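Gaton Home Goods

Home Kitchen Dining Storage Sale Stores
Search products Go

Fimcombe Pink Serving Tray

A light plastic tray for the table or the counter. The Fimcombe has a flat base and sits steady on a smooth tabletop. Use it to carry lunch, to keep small things together, or to hold play food between games.

Length: 400 mm
Width: 305 mm
Material: plastic
Color: pink
Hand wash with mild soap. Do not put in the oven or microwave.

The tray ships flat in a plain carton — no assembly. Orders placed before noon on Monday leave the Hastwood warehouse the same day. Cartons of 300 are available to schools and day care centers on request.

Baskets, pans and knife blocks are sold separately. See the Cardoso range for storage that goes with it.

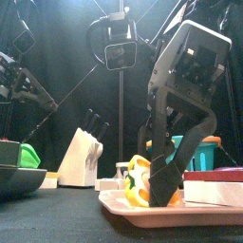

Pink tray with yellow toy pepper. Teal basket and white knife block behind.

Returns are accepted within 30 days if the tray is unused. Keep the packing slip — we need the order number from it.

Contact us | Shipping | Returns | © Gaton Home Goods | Back to top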